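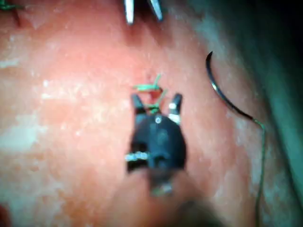 Parking, Continued

The Clevoto garage has reopened, minus 26 spaces. These have become a bike shelter, a row of planters and a striped area whose purpose is still being discussed. If you work an early shift, you will be fine. If you arrive after 9, please enjoy the drive to the top level and back down again.

The overflow lot behind Ninness Hall has 273 spaces and a gate that opens when it feels respected. Badges are supposed to work from March on. Hold yours flat against the reader – waving it only encourages the thing. The shuttle leaves every 10 minutes, or did on the day we rode it.
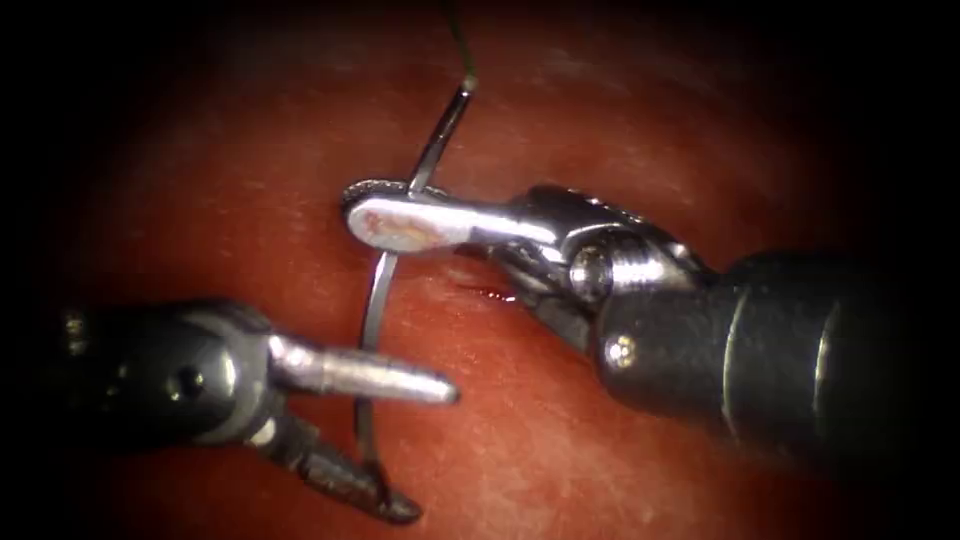
One reader writes that the shuttle is fine but the stop has no roof, no bench and a storm drain exactly where people stand. We passed this along and were told a bench is "in the plan." The roof, we gather, is in a different plan.

Permits renew through Zoneo now. The old paper form is still on the rack outside Facilities, looking very official, and you should leave it there. Online renewal asks for your plate number twice and your opinion of the process once. More than 100 of you have already given that opinion, some at length. 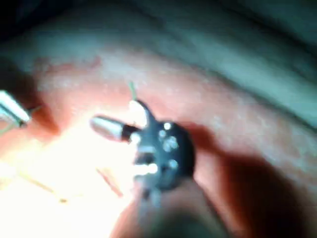
What to Do If You Get a Ticket

Don't put it in interoffice mail. Appeals go to the Després Building front desk, weekdays until 4 p.m. Bring the ticket and your permit number. Tickets from the week the lines were being repainted will be canceled, though you do have to ask.
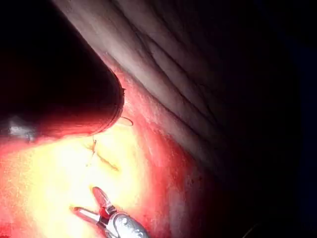
Instrument shaft over folded tissue.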